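3. What people call a light wood table

I came to this part of the project by way of an argument over a dresser. The seller had listed it as "honey." I would have said "tan," and my mother, on the phone, was holding out for "blond." We were all looking at the same listing. Most of what follows is my attempt to find out whether that sort of mess has any order in it, or whether people who sell used furniture just type the first word that comes to mind.
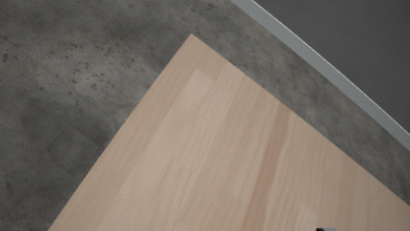 Reading time: 6 minutes

The earlier sections dealt with dark woods, where sellers mostly agree with each other. Anything from red-brown to nearly black gets called "walnut" or "mahogany," whatever tree it came from, and buyers seem fine with that. Light woods are where things come apart. There are more words to pick from, the words are less tied to any one kind of tree, and a good number of them are borrowed from food (oatmeal, biscuit, cream, butter, and one brave "uncooked pasta").

3.1 The listings

I worked with 2000 listings from the secondhand board in Sikanora, all for tables, desks, dressers, or shelves, and all with at least one word about color somewhere in the title or the text. Of these, 700 were for pieces I would call light. I made that call myself from the pictures, before reading any of the text, and I know that's a weak spot. A second reader would have helped. I tried to make up for it by going through the whole pile again in November, starting from the other end, and when my second call didn't match my first I left the listing out and pulled a fresh one from the same month.

I kept the spelling as I found it. "Blond" and "blonde" were counted as one word, and so were "beige" and the surprisingly popular "bege." I did not merge "natural" with "natural wood," though I was tempted, and section 3.3 gets into why I'm glad I held off.

Store names were a headache. Lots of sellers copy the finish name from the original tag, so a table that started life at Flastden will be "Coastal Oat" forever, even three owners later. I treated those as a separate group. A finish name is still a color word in a sense, but it's a word somebody was paid to come up with, and I wanted to know what people say when they're left to themselves.

3.2 One word or two

The first thing that jumped out was how rarely a light table gets only one word. Dark pieces are "walnut," period. Light pieces are "light beige wood," "pale pinky oak," "sort of a sandy natural." Sellers pile it on, and they pile it on in a steady order: how light it is goes first, then the color, then the tree or the plain word "wood." I found almost no one writing "oak pale." You could put this down to ordinary English word order, and some of it surely is. But the same sellers play fast and loose with order everywhere else in their listings ("drawers three, sticks a little"), so I don't think grammar is doing all the work.

My best guess is that lightness is the thing buyers ask about first. People want to know if the desk will go with the floor they've got. Whether it leans pink or yellow comes up later, usually at the point where they're standing in somebody's garage holding a cabinet door up next to it. A number of listings even say so outright, with lines like "light, but not as light as it looks here."

The second word does a different job. It's often a hedge. "Peachy" and "pinkish" turn up nearly always with that soft ending, and hardly ever as plain "peach" or "pink." I read this as sellers being careful. Nobody wants to drive across town for a pink table, or to have someone else drive across town and then turn around and leave. The ending lets you warn a buyer about the undertone without scaring them off.

3.3 The trouble with "natural"

"Natural" was the most common single word in the light group, and it was also the one that told me the least. Sellers used it for at least three different things. For one crowd it meant no stain. For another it meant the wood was real all the way through, which says nothing at all about color. And for the rest, as far as I could work out, it was a name for a color, a kind of default beige that needs no further comment. One listing managed all of them in a single sentence, and I have it taped up over my desk.

"Natural wood" is much tidier. With the second word attached, the no-stain meaning takes over, and the listings tend to mention oil or wax nearby. That's why I kept the two apart. If I had merged them early on, the default-beige use would have been buried, and I think it's the most interesting of the bunch. It's where a claim about how a thing was made has turned into a color you can paint on. Wallner sells a stain called Natural, which I bought and tried on a scrap of pine. It made the pine quite a bit less natural.

3.4 Where the strips are

So far I've talked as if a tabletop had one color. Plenty don't. A top built up from planks can have a run of pale boards and then a board that came off a different part of the tree, or a different tree altogether, and there it sits, two shades darker than its neighbors. Figure 4 has the kind I mean: beige and pinkish planks laid lengthwise, with a few strips that go toward a reddish tan.

I expected sellers to mention this. They mostly don't. They name the lighter color, since there's more of it, and let the darker boards speak for themselves. The ones who do bring it up split into two camps. Some treat the dark strips as a plus and use words like "character" and "lively." The others apologize – "some boards darker, sorry, it came that way." I couldn't find anything in price or age that would tell you in advance which camp a seller would land in. The one pattern I'd put any weight on is regional. Listings that gave a pickup spot out toward Pruvorska leaned heavily to "lively," and that's an area with a lot of old sawmills and a lot of people who have handled boards for a living. Maybe if you've stacked lumber, a mixed top looks normal and an even one looks a bit fake. I'd like that to be true, but 52 listings is a thin base for it, and I'm leaving it as a hunch.

Grain gets even less attention than the strips. When it's mentioned, it is nearly always "nice."

Figure 4. Pale planks with darker reddish-tan strips, running the length of the table.
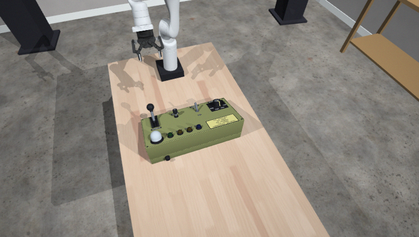 3.5 What I couldn't settle

Two things are still bugging me. The first is lighting. A listing picture taken under a warm bulb will push everything toward yellow, and I have no way of knowing whether the seller wrote the words while looking at the table or while looking at the phone. If it was the phone, then some of my "honeys" are really lamps.

The second is copying. Sellers read other listings before writing their own, and a word that seems to work gets passed around. "Oatmeal" barely shows up in the early part of the sample and then it's all over the place. That could be a change in taste, or it could be one person with a good eye and a lot of desks to get rid of. The board doesn't show seller names on closed listings, so I can't check. I come back to "oatmeal" in section 4, where the buyers' messages give a little more to go on.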